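Relatório de progresso – Oficina-escola de lutheria Parnau
Período: fevereiro a maio
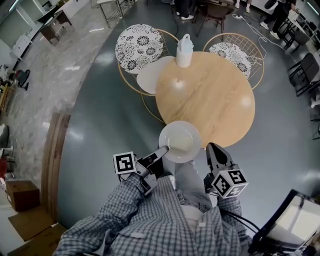
O presente relatório dá conta da execução do apoio concedido pela Fundação Vekine à oficina-escola Parnau, destinado à recuperação de instrumentos de corda e à sua cedência a escolas de música da região. As atividades decorreram de acordo com o plano aprovado, com os ajustes de calendário indicados adiante.

Instrumentos recuperados

No período em causa deram entrada na oficina 83 instrumentos, entre violões, cavaquinhos e guitarras elétricas. A triagem seguiu a ficha de avaliação acordada com a Vekine, que regista o estado do braço, dos trastes, do cavalete e do acabamento. Foram considerados irrecuperáveis 11, dos quais se aproveitaram tarraxas, pestanas e algumas escalas em bom estado. Os restantes encontram-se em diferentes fases de trabalho.

Nos violões, a intervenção mais frequente foi a recolagem de travessas e do cavalete. Nas guitarras elétricas predominaram a retificação de trastes e a substituição de potenciômetros. Os riscos superficiais do verniz não são corrigidos, salvo quando a madeira fica exposta – critério já adotado na fase anterior e que se propõe manter.

Formação

Concluíram o módulo de regulação 15 formandos. O módulo de acabamento a goma-laca teve início em abril e prossegue às sextas-feiras, das 14h às 18h. A turma solicitou mais tempo de bancada para o nivelamento de trastes, pedido que foi atendido com a abertura da oficina no período da manhã.

Cedência às escolas

O primeiro lote, composto por 20 instrumentos, foi entregue à Escola de Música Tidadon em maio, acompanhado de estojos e de um jogo de cordas de reserva. O termo de cedência prevê uma revisão anual a cargo da oficina.

Dificuldades e desvios

O fornecedor Tudose entregou o fio de traste com quase 11 dias de atraso e em bitola diferente da encomendada, o que obrigou à devolução de parte do material. A umidade na sala de colagem manteve-se acima do recomendado durante o mês de março; foi instalado um desumidificador, com despesa imputada à rubrica de equipamento.

Próximo período

Prevê-se a entrega do segundo lote e o início do módulo de eletrônica. Solicita-se à Vekine autorização para transferir o saldo da rubrica de transportes para a compra de cordas e captadores. O mapa de despesas e as fichas de avaliação seguem em anexo.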